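Topic: Oiling a pale tabletop, yes or no?

gretbridge_gal
Okay, I am so excited about this one! Found a secondhand table on Saturday and I want the top to last. Hardwax oil, or leave it bare and scrub it like my grandma did? 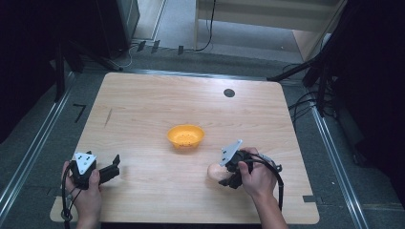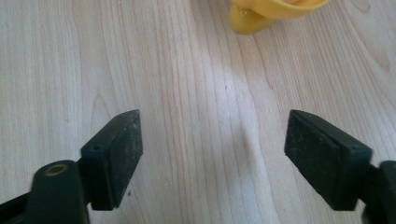

I've been reading up on soap finish all week and I'm half in love with it already. You mix flakes into hot water, wipe it on, let it dry, buff, repeat. My worry is color. With grain this pale, and those fine darker streaks running through the beige, I'd hate for oil to turn the whole thing orange. Has anyone tried Lobo on light wood?

sandpaper_sid
Lobo clear, yes, 4 thin coats on my desk. It did go yellow – a little, after the first winter. I still love it!

Damilola Anozie
Soap, soap, soap! Mine has had 16 rounds of it and feels like silk. Red wine wiped right off.

sandpaper_sid
Come on, wine will stain soaped wood if you leave it overnight. Oil gives you way more time.

Damilola Anozie
So re-soap the spot. Ten minutes – try doing that with oil.

gretbridge_gal
You two are great. Test patches underneath first, both kinds, then I'll report back in October!

Comments (2)

pegboard: Please post the patches side by side!

mo_38: Sand to 220 before either one.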